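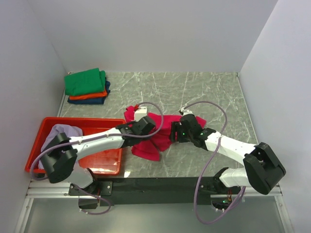
When will the Dromau Household Textile Collection accept donations this winter?
Collections run through January at the Kinyua Street and Lerkthorpe branches, from 9 a.m. until 4 p.m.

Residents are asked to bring clothing, towels and bed linen that have been laundered and folded. Items should be packed in closed bags and handed to staff at the side entrance. Bags left outside after hours cannot be accepted. Pillows, carpets and footwear are handled under a separate program and should be kept at home until the spring dates are announced.

Last year the collection received 1,217 bags, of which 800 were passed to families through the Anton Center. The remainder went to the regional sorting depot. Each household may bring up to 4 bags per visit, and no bag should exceed the weight that one person can lift comfortably.

Beatrice Rotich has been appointed coordinator for the Lerkthorpe branch and will oversee the schedule for both locations. Josphat Makori continues to manage deliveries to the Anton Center. Organizations wishing to donate more than 70 items at one time should contact Mr. Makori in advance to arrange a drop-off. Receipts are available on request at either branch.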